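Limescale in the kettle — citric acid or vinegar?

ornness_tap
Posted Thu 28 August
Our water is very hard and the kettle furs up within a month. I have been using white vinegar, half and half with water, left overnight. It works but the smell stays for days. Is citric acid better, and how much do I need?

riedl557
Citric acid. Two level tablespoons to a litre, bring it to the boil, switch off, leave for half an hour, rinse twice. No smell. A bag from the baking aisle lasts me most of the year.

Ismael C
I would not boil it. Hot citric acid on heavy scale can leave calcium citrate behind, a white film that is harder to shift than what you started with. Warm water, 50 degrees at most, and change the solution if it goes cloudy.

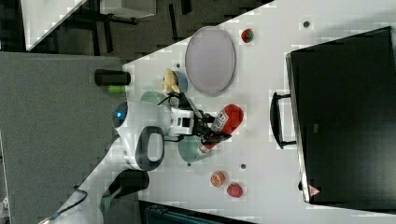 The same goes for coffee machines and shower heads. If the scale is thick, do two weak rounds with a rinse between them. One strong round saves no time.

riedl557
Been boiling mine for 6 years and never had a film. How thick does it need to be?

Ismael C
About 3 mm on the element did it for me. If you descale every few weeks you probably won't see it.

moura_a
Both are right for their own kettles. Check the handbook as well, some makers rule out vinegar because of the seals. And keep either one away from bleach.

ornness_tap
Thanks. Will try the warm method first, as mine is well past thin. Does anyone bother with a filter jug?

moura_a
Yes, but the cartridge gives up early in hard water. I change mine sooner than the box says.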